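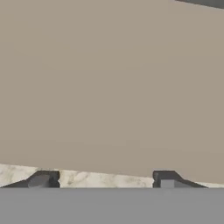

Category: Textbooks > Home and Building > Open Chapters
Last updated 10 June 2026

Chapter 3
Moisture in the Home

Water enters the air of a house every time someone cooks, washes, dries clothes or breathes. In older buildings much of it left again through chimneys, loose windows and gaps under doors. Newer and refurbished homes are better sealed, so the same amount of water stays indoors for longer. This chapter deals with where that water goes and what a householder or builder can do about it.

Chapter 2 looked at heat loss through walls and roofs. You will need two ideas from it: warm air can hold more water vapour than cold air, and any surface colder than the air in the room will cool the air that touches it. When that air is cooled far enough, the vapour turns to liquid on the surface. The temperature at which this begins is called the dew point.

The examples come mainly from the Clumden survey, in which Jamshid Nikzad and Jailson Quintana visited 225 occupied homes over one winter and returned to most of them in April. The survey covered terraced houses in Clumden and a block of flats at Gilov. Mould was found in 31 of the homes, in most cases on an outside wall behind furniture or inside a cupboard.

3.1 Where the water comes from

A household of four puts roughly 10 litres of water into the air each day. Drying washing indoors is often the largest single source, followed by cooking without a lid and by showers. A wet sink or draining board adds a little more for as long as it takes to dry. Pets, house plants and fish tanks also count, though their share is small in most homes.

Kitchens need particular care. Steam is released quickly there, often in a small space, and the storage above the worktop is closed for most of the day. A wall cupboard fixed to an outside wall has still air inside it and a cold surface behind it. If the cupboard is packed to the back, air cannot move over that surface and any damp is slow to clear. Quintana's notes on the Gilov flats record several cupboards where the contents had to be taken out before the mould could be seen.
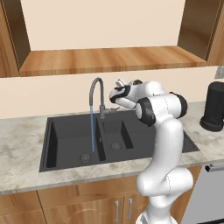 3.2 Relative humidity

Relative humidity is the amount of water vapour in the air, given as a percentage of the most that air could hold at the same temperature. It rises when water is added and also when the air cools. A bedroom can therefore become more humid overnight for two reasons at once: the sleepers are breathing out vapour, and the heating is off.

Section 3.3 explains how to take readings with a simple meter and how to set them out in a table.

Shares: 3
Comments: 0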